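Caderno da oficina, bancada do fundo
15 de fevereiro de 2026

Combo Konitz do Dariusz Kalinowski, terceira visita. Queixa escrita por ele na etiqueta: "perdeu o corpo, está fino, não canta". Cantar não se mede, por isso começo pelo que se mede e depois logo se vê.

Antes que me esqueça: ele quer os condensadores de acoplamento trocados por Brekov, porque leu num fórum que eram esses que se usavam nos amplificadores de palco dos clubes de blues e que os nossos, Rusnák, "matam os harmónicos". Já tivemos esta conversa com outros clientes. Tenho uma gaveta inteira de peças mágicas que saíram de amplificadores avariados e que não resolveram a avaria. Disse-lhe que trocava se encontrasse razão para isso. Ficou aborrecido, mas deixou o amplificador.

Estado à chegada: chassis limpo, o pó que havia era de sala de ensaio. Válvulas do par de saída emparelhadas como as deixámos. Alto-falante sem raspar, cone centrado, empurrei com os dedos e não senti nada. Interruptor de standby duro, mas já vinha assim. Cabo de alimentação bom. A pega de couro está quase a partir de um dos lados, avisar.

Liguei com o variac, subi devagar, sem fumo nem cheiros. Tensões de placa iguais às da última folha dentro do que a rede oscila aqui durante a tarde. A polarização não mexeu. Até aqui o amplificador está exatamente como saiu da porta, e isto ou me dá razão ou quer dizer que na outra vez também não vi o defeito.

Os Rusnák: tirei-os um a um (só uma pata dessoldada), são de 22 nF, todos dentro da tolerância, fuga nenhuma que o aparelho consiga ver. Voltei a soldar. Medi depois os Brekov que ele trouxe no saquinho. Também de 22 nF na etiqueta, mais dispersos na realidade, um deles bastante baixo. Se houver diferença no som, vai nesse sentido: um pouco menos de graves. O contrário do que ele quer. Anotei os valores na folha colada por dentro da tampa traseira para não ficar só a minha palavra. 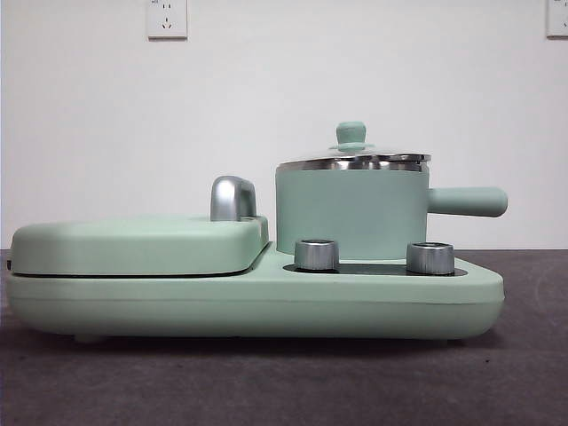

Montei um comutador com os dois jogos, fios curtos, massa no mesmo ponto. A montagem é feia e apanha um bocadinho de zumbido na posição da esquerda quando se aproxima a mão, fica registado porque alguém vai perguntar. Pus uma folha de lata por cima e passou.

A escuta: gravei o próprio Dariusz a tocar em linha, guitarra direta, e reinjetei o sinal no amplificador, sempre o mesmo sinal ao mesmo nível. Foram 24 excertos, com a ordem sorteada num papel que ficou virado para baixo. Ele de costas. Quem comutava não via a folha do que ele respondia. Pedi só "A ou B", nada de adjetivos, e mesmo assim vieram os adjetivos: doce, aberto, nasal, com madeira.

Resultado: acertou metade, para cima ou para baixo pouca coisa. O que se consegue com uma moeda. Os "doce" estão distribuídos pelos dois jogos sem critério que eu veja. Fiz eu o mesmo teste a seguir e não fiquei melhor, e olhem que eu já sabia os valores medidos.

Objeções que ele pôs, e que deixo escritas por justiça:
- que a reinjeção "tira a mão do músico". Pode ser, mas então também tirou ao outro jogo.
- que os condensadores novos precisam de horas de rodagem. Perguntei quantas e a resposta foi mudando durante a tarde: começou em poucas e acabou em até 200. Não conheço mecanismo nenhum para isto num condensador de filme a trabalhar àquelas tensões. Quem conhecer que me deixe a referência aqui na margem, de preferência com medições e sem fotografias de capas de discos.
- que no palco se ouve de outra maneira. Nisto tem razão e voltamos lá abaixo.

Uma fragilidade do nosso teste que ele não apontou e eu aponto: um só ouvinte cansado. Não prova que ninguém ouve. Prova que ele, que dizia ouvir da rua, não ouviu na sala.

Posta esta questão de lado, o amplificador soa mesmo fino? Liguei-o ao lado do nosso Konitz de referência, mesma guitarra, mesmos botões. Soa. Não muito, mas soa, e eu na primeira visita tinha escrito "normal". Retiro. Varri com o gerador e há uma quebra abaixo dos 200 Hz que o outro não tem. Aparece e desaparece. Com o chassis de pé está lá, com o chassis deitado quase não se nota. Defeito mecânico, portanto, e não de tempero.

Procurei com o pauzinho. Soquetes das pré, nada. Potenciómetro de graves, arranha no início do curso mas não altera a curva. Bati no condensador de desvio do cátodo da primeira válvula e lá foi ela, a quebra a ir e vir com cada toque.
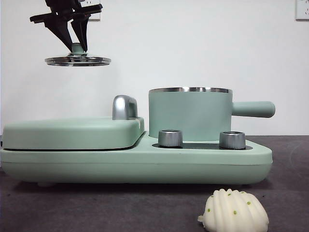
Porque é que um condensador de cátodo mal soldado tira graves se o amplificador continua a tocar?
Sem esse condensador o estágio perde ganho, e com um contacto intermitente ou resistivo perde-o de forma desigual, mais nas frequências baixas. O músico ouve menos peso e menos volume, sobe o volume para compensar e fica com a impressão de que o som "abriu" em cima e desapareceu em baixo.

A solda é nossa ou de fábrica? Gostava de dizer que é de fábrica. O brilho não é igual ao das vizinhas e a nossa folha da primeira visita diz "refeitas algumas soldas na zona da entrada", sem dizer quais. Isto de escrever "algumas" tem de acabar. Não cobro esta reparação.

Ressoldei, limpei o fluxo, fixei o corpo do condensador com um pingo de silicone neutro para não trabalhar com a vibração. Varrimento outra vez com o chassis de pé, deitado e inclinado: curva igual nas três posições, e colada à do amplificador de referência. Bati com o pauzinho em tudo o que tinha batido antes. Nada mexeu. Deixei-o ligado com sinal durante o almoço.

Chamei o Dariusz para ouvir. Primeiro comentário: "puseste os Brekov". Não pus. Estão no saquinho, agrafado à etiqueta. Mostrei-lhe o chassis aberto. Ficou um bocado a olhar e pediu-me que os pusesse na mesma, por descargo de consciência. Respondi que se pagar a hora eu ponho, mas que a fatura vai dizer "substituição sem efeito medido". Vai pensar.

Fica por resolver a parte do palco. Ele toca em junho no Badano, numa noite de blues com bandas da zona, e queixa-se de que lá o combo desaparece mesmo quando está bom. Já fui àquela sala. O palco é oco e encostado à parede do fundo, e o técnico da casa corta graves nos microfones de guitarra por sistema, antes de ouvir a banda. Contra isso não há condensador que valha, nem dos nossos nem dos dele. Sugeri levantar o combo do chão e incliná-lo para a cara, ele diz que inclinado lhe parece agressivo. Parece-lhe agressivo porque finalmente o ouve. Passou anos a apontá-lo aos joelhos. 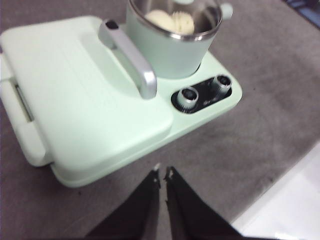

Também lhe pedi para levar a lista de regulações num papel e não mexer nos agudos durante a verificação de som com a sala vazia. Duvido que o faça. Com público a sala come os agudos todos e ele acaba a noite a achar que o amplificador mudou entre a tarde e o concerto.

Sobre o catálogo da Brekov, que ele deixou cá e que folheei ao café: o gráfico da página central não tem escala no eixo vertical. Há duas linhas, a deles e "a convencional", e a deles está mais acima. Mais acima em quê, não se sabe. A da Rusnák não é muito melhor como literatura, fala em "alma" logo na primeira página, mas ao menos traz uma tabela de tolerâncias que bate certo com o que medi. Compro-os por isso e pelo preço.

Para quem pegar nisto a seguir:
O comutador A/B está na prateleira por cima do osciloscópio, com a folha de lata. Não desmontem, vai servir outra vez, infelizmente. Os fios vermelhos são o jogo Rusnák.
As gravações em linha estão no disco da oficina, na pasta do cliente, com o papel do sorteio digitalizado. Os "doce" e "nasal" dele também lá estão, por ordem.
Falta a pega. Encomendar só depois de ele confirmar, da outra vez encomendámos e ele apareceu com uma fita de mala.
Falta desenrascar o standby. Limpei os contactos e continua duro. Eu trocava, mas funciona e ele gosta do estalo.
Potenciómetro de graves: limpo, deixou de arranhar, ver daqui a uns meses se volta.

Voltei a ligar o combo ao fim do dia, a frio, para confirmar que a quebra não regressava. Não regressou. Fechei a tampa traseira com a folha das medições lá dentro e troquei um parafuso que não era daquele amplificador.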